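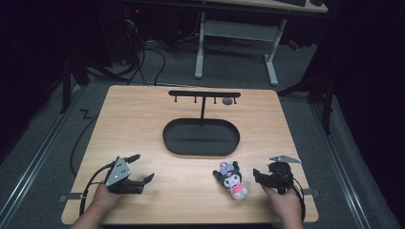 Site visit notes, Landdale demo hall, May 16, 2024
Handout to go with week 16. Bring it to the lab, you will need it for the write-up.

Why we went
Reading covers teaching by demonstration in one chapter and it's dry. Wanted everyone to see a person do it. Kullunitz runs the hall, Usman built the hand-held grippers and the logging software. Two separate outfits, don't mix them up in the report (several of you did last year).

What a demo station is
Table, a few things on it, a person holding a gripper in each hand. No arm. The person does the task with the grippers, the movement gets logged, the log is later used to train a policy for an arm with the same kind of fingers. The claws matter. If the person used bare fingers the data would be full of moves the robot can't make.

Cables run off each gripper. Ask yourself what that does to the demonstrator's reach. Somebody asked about wireless, answer was they tried it and lost sync between left and right. Sync is the big word for this course, see lecture 9.

The task
Small objects and a black rack with a crossbar and short hooks hanging off it, oval tray at the foot. Plush toy on the table too, Kuromi by the look of it. Task family is called Ikano in the hall's own paperwork, it just means "pick up, hang or place, let go". Steps as they were given to us:

Start with both grippers open, over the table, not touching anything
Close on the object, one hand only
Bring the second hand in if the object has to be turned
Hang or set down
Open, back off, return to start pose

The start pose is part of the data. Skip it and the take is thrown out. Same for dropping something off the table.

Soft vs hard objects
Plush is forgiving. The fingers can close too far and it still comes up. A hard flat thing is a different story, you need the right angle and it skids. So a success rate on plush tells you very little about hard objects. Please don't write "the robot can grasp" in your report without saying what.

How many takes
100 per task per demonstrator. Then another 100 with the objects moved to new spots. Two demonstrators minimum, so the policy doesn't just copy one person's habits. Work out the total for yourselves, it comes up in the problem set.

A take is short but the reset between takes is where the time goes. Put everything back, check the log is running, hands to start. Demonstrator said her wrists go before her patience does. Breaks are scheduled.

Things people asked
Does speed matter? Yes, steady is better then fast. Fast takes blur and the fingers get lost.
Do they keep bad takes? Some. Labeled as failures, kept in a seperate folder.
Can left and right swap jobs? Allowed in the second batch only.
Does the policy see the person? Wasn't answered clearly. I've emailed, will post the reply.

For the write-up
2 pages max. Cover:
a) what gets recorded and what doesn't (force? touch? think about it)
b) one way the cables could bias the data
c) one object you'd add to the table and what would be hard about it
No need to repeat the reading. Sketches fine, by hand is fine.

Anyone who missed the visit: Kullunitz has another open day in August, sign up through the department page. Closed shoes, bags stay at the front desk. Until then borrow notes from your lab partner and do (a) and (c) only.

Next week: cleaning logs, trimming the dead time at both ends of a take. Bring a laptop, charged, not many outlets in that room.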